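Wrist camera only, no overhead: why does this work so well in a cluttered tray?

Posted in Manipulation and Grasping

marnie_k
I've been reading the Kivgate write-up on picking from mixed trays and trying a small version of it on our own arm. As I understand the method, you throw away the fixed overhead camera completely, train on wrist views only, and move a few objects between demonstrations so the policy can't memorize the layout. I collected 351 demonstrations over a couple of weeks in July and trained on them with the settings from the paper.

It picks better than my old two-camera policy, which had 700 demonstrations behind it! I was ready to be disappointed and I'm still grinning. But I don't understand why. I took away a whole camera and half the data, and the thing got better at finding the panda.

My tray has a mix of toys and everyday stuff, and the policy gets a typed instruction such as "pick up the carrot." The view it gets at the start of an attempt is like this one:
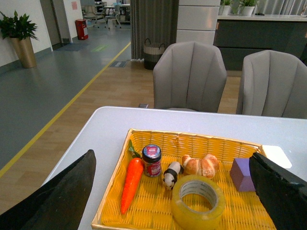
Wrist view over the yellow tray, both fingers in view.

Two things I'd love help with. First, is there a real explanation for the gain, or did I get lucky? Second, the purple foam block is my worst object by a long way. It does fine when I put it near the middle and badly when it's over on the right like that. The packing tape is also hit and miss, but I was expecting trouble there.

Danilo Ambrosio
Oh, this is a lovely result, and no, I don't think you got lucky. We saw the same thing at Hekine when we repeated the Kivgate runs, and it made me change how I set up every new task.

The short version is that a wrist view is tied to the hand. When the carrot is between the fingers, it looks much the same wherever the tray happens to be on the table. So "close now" is one picture to learn, with small variations. From an overhead camera the same moment looks different at every tray position, and the policy has to work out for itself that all those pictures mean the same thing. With a few hundred demonstrations it usually learns a shortcut, something like "the panda lives in the top left." Moving objects between demonstrations breaks the shortcut, but a wrist-only policy has less of one to break in the first place.

The write-up has a test for this that you can copy in an afternoon. Keep the objects as they are and slide the whole tray a few inches, then turn it a bit, and run 20 attempts at each position. If your two-camera policy falls apart and the wrist one hardly notices, you have your explanation. I'd bet on it!

On the foam block, look at your own picture. The block is partly behind the right finger before the arm has even moved. The policy has to decide where to go from a partly hidden purple block. I would start the attempt from a higher pose, or add a short look-around at the beginning where the wrist swings a little each way. You need to record that motion in the demonstrations too — if you only add it at run time, the policy has never seen what comes after it and tends to wander.

For the tape, check whether your demonstrators agree on a grasp. Some people pinch one side of the ring and some go across the whole roll. Mix the two evenly and you get a policy that aims between them and shoves the roll along. Pick one and redo the tape demonstrations. It's dull work but the change is very satisfying to watch.

tolliver_p
I have the Shirazi gripper and had the same problem with things on the right. Trimmed the finger pads and it helped. Don't know if yours can be trimmed.

Also are you cropping the images? I was cropping to a square and losing the sides without noticing.

r_okun
Agree with most of Danilo's answer, but be a bit careful with the comparison. You changed the cameras and the data at the same time. Were the old 700 recorded with the objects moved around? If the layout stayed put the whole time, some of your gain could be from the shuffling and have nothing to do with the camera. The clean check is to take the new 351 and train once more with an overhead view added, if you happened to record one.

The Kirbridge people did it that way with 2816 demonstrations, and the wrist-only policy still came out ahead on moved trays. On trays that stayed put the two were even. So I believe the effect, I'd only want to know how much of yours it is.

marnie_k
Thank you all, this is great. The old set was recorded with a fixed layout, so r_okun has caught me there. I did leave the overhead camera recording for the new set, so I can train the comparison tonight. And yes, tolliver_p, I am cropping to a square! Turning that off first, then the higher start pose, then the tape.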